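Bread, again (and a starter called Gough)

October 19, 2019

Right, I have been promising a bread post for weeks and it's finally raining hard enough to keep me indoors, so put the kettle on, it's a long one.

For anyone new, I started baking properly in September after Efa Lloyd gave me a jam jar with two inches of grey sludge in it and told me to feed it. Efa's starter is the child of one that came from her aunt's kitchen in Siststead, and she named mine Gough before I had any say in the matter. Gough and I did not get on at first. I kept him on the windowsill, he sulked, I fed him twice a day, he smelled of nail varnish. Then I moved him to the shelf above the boiler and he went completely wild! Out of the jar, down the side, all over a library book. (Sorry, library.)

What I love most is how much of it is waiting. I'm a fidget, I can't sit through a film, and yet I will happily leave a bowl of dough alone all Sunday afternoon and feel I've done something with my day. You fold it, you wander off, you hang the washing out, you come back and it's got bigger and softer and it wobbles when you nudge the bowl. I still get a silly thrill from that wobble.

Buns have been the big discovery. I'd assumed they were harder than loaves, and for me they're much easier, partly as a bun only has to hold itself up a little bit. Mine are a plain enriched dough with milk, butter and one egg, and I've gone off brushing the tops with egg wash. I like them pale. My mum thinks a pale bun is an unfinished bun and we've agreed to differ.
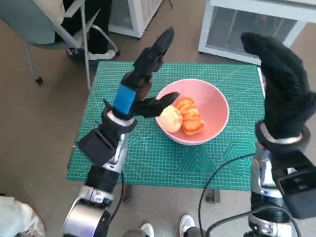

A pale bun in the pink bowl.

Shaping took me ages to get. Every video tells you to cup your hand and drag the dough towards you, and I must have dragged dozens of sad lumps across the worktop before Mwanaisha Sang came round and told me I was using far too much flour. The dough needs to grip the surface a bit or it just skates about. I wiped everything down, tried again on the bare worktop, and there it was, a tight little ball with a smooth top. I made her stay until I'd done the whole tray, poor woman.

Twists are the other thing. Roll out a rope, fold it in half, wind it round itself and pinch the ends as hard as you dare. They'll try to unwind while they prove, so tuck the join underneath and leave them be. I do these a bit hotter than the buns because a twist wants some colour on it, all those ridges catching and going chewy. With soup they're unbeatable! Leek and potato for preference, with a shocking amount of pepper.
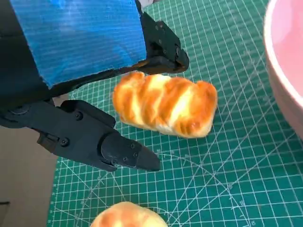 What I'm trying next

Rye! I've bought a bag of dark rye from the mill shop at Clirar and I'm a bit scared of it. Mwanaisha says it's like working with wet cement and that I should use a tin and lower my hopes. I'm starting with 80 grams swapped into my usual loaf, and if Gough copes with that I'll get braver.

I also want another go at seeded crackers with the leftover starter, as I hate tipping it away. The last batch were lovely at one end of the tray and charcoal at the other, so I think my oven has a hot corner at the back left. I'm going to turn the tray halfway and keep a proper eye on it this time.

And the Christmas question has already started in this house. Efa wants a plaited loaf with saffron, my brother wants forty sausage rolls, and I would quite like to sit down. If you've got a plaited loaf recipe that doesn't need six strands and a diagram, please leave it in the comments. I'll try the first one that comes in next weekend and let you know how it goes.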